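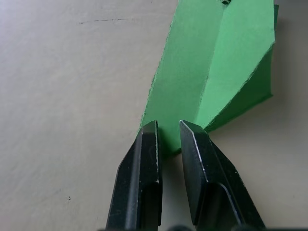 Gourlay Hand-Guided Teaching Kit

Two-finger gripper, wrist camera and remote handle for recording tasks on light-duty arms

Overview

The Gourlay kit is used to show a robot arm a task in person. The operator either takes hold of the arm and moves it through the task, or drives it from a matching handle at a separate station. Both methods write the same kind of recording, so a set of demonstrations can be started one way and finished the other.

The kit is intended for work on small, light and easily bent items: paper, card, cloth, thin film, foam. It is not intended for heavy parts or for any process where the fingers meet cutting fluid.

The kit replaces the earlier Postano handle. Postano finger sets fit the Gourlay gripper body with no adapter. Postano cables do not.

What is supplied

Gripper body with mounting flange
One pair of tapered fingers, black, fitted
One pair of spare fingers, unfitted
Wrist camera with bracket, aimed along the fingers
Remote handle with trigger
Foot switch, two pedals
Cable set and strain relief clips
Zellenari recording software, one workstation licence

The arm, the workstation and the table are not supplied.

Specifications

Finger opening, full: 92 mm
Remote handle cable: 10 m
Recommended clear work area: 450 mm square
Storage per workstation: 300 recordings before the oldest must be moved or deleted
Grip control: position, with adjustable force limit
Camera focus: fixed, set at the fingertips

The base of the gripper sits closer to the camera than the focus distance and will look soft in the picture. No adjustment is needed.

Fingers

Each finger narrows to a squared tip with a bevelled leading edge. The bevel lets the tip slide under a sheet that is lying close to the table, and the flat inner faces close on it. For folded paper, approach from the narrow end of the fold with the fingers open, one on each side, and lower until the tips are level with the sheet before closing. Approaching a raised flap from the side tends to push it flat.

The black finish will scuff and show bright spots along the edges with normal use. Scuffing does not affect grip. Replace fingers as a pair when the inner faces no longer meet along their full length.

Teaching by hand

Press the left pedal to release the arm. The joints hold the weight of the arm and gripper but otherwise move freely. Guide the gripper by the collar above the flange and keep hands out of the camera view. The fingers are opened and closed with the thumb wheel on the collar.

Press the right pedal to start a recording and again to end it. A recording that ends with the arm still moving is marked incomplete and is left out of the training set unless the operator puts it back.

Hand guiding suits slow tasks with few changes of direction. It is the better choice for creasing, where the operator needs to feel how hard the fingers are pressing.

Teaching by remote handle

The arm follows the handle at full scale, half scale or quarter scale. Scale can be changed during a recording. Squeezing the trigger closes the fingers in proportion. Releasing it opens them to the width set at the start of the session.

The operator may work from a direct view of the table or from the wrist camera alone. Recordings made from the camera alone are recommended where the trained arm will have only that camera to go by. Operators who can see the table directly will often steer around things the camera does not show.

Setting up a task

Use a plain matte tabletop, lighter or darker than the item being handled. Bright green construction paper on a pale beige top gives a clear outline and shows the shade under a raised fold. Glossy tops produce highlights that move with the arm and should be covered.

Small scratches and specks on the table may be left in place. Keep them the same through a session if possible, and change the table or its position between sessions so that the trained arm does not come to rely on them.

Place the item by hand before each recording. Vary its angle and position within the work area, including some placements where part of it lies outside the camera view.

Checking recordings

Zellenari plays back camera, joint and grip data on one timeline. Look for a pause just before the fingers close. A short pause is normal. A long one usually means the operator was unsure of the height, and the demonstration should be repeated.

Recordings export to the Jandbridge format or as plain video with a data table. Exporting does not remove the original.

Compatibility

The flange fits Jandbridge light arms directly. Other arms need an adapter plate, ordered by bolt pattern. Hand guiding requires an arm that can be released under power. The remote handle does not.

Ordering and support

State the arm model and flange pattern when ordering. Spare fingers are sold in pairs only. Questions on fit and adapter plates go to Homa Shokri, applications desk.

Page revised Feb 20, 2022. Finger part numbers changed with this revision; the old numbers are still accepted on orders.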